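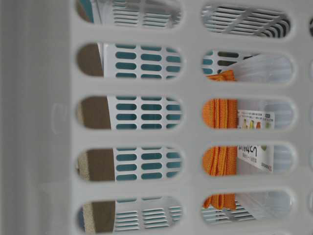
Words: Siwan Meredith | Listed 2012-11-04 | Item 3646

Kneath Laundry Basket, White

A white plastic basket with oval slots in the sides, made for people who own clothes and intend to go on wearing them. Airflow is decent, so a damp towel forgotten at the bottom will smell merely of regret.

Two handles, moulded in. It will go through most doorways sideways, though the airing cupboard at our Griltier shop remains undefeated. Rinse with warm water and a bit of washing-up liquid. No bleach, please — Gwilym Lewis tried it in April and we had to sell his at a discount.

Stacks up to 8 high when empty. Lid sold separately, and seldom.

Also in the range: Kneath peg bag, Kneath folding airer (3 tiers)

Delivery: 2 working days, longer if you live up a track. Returns to the Griltier shop, ask for Nerys.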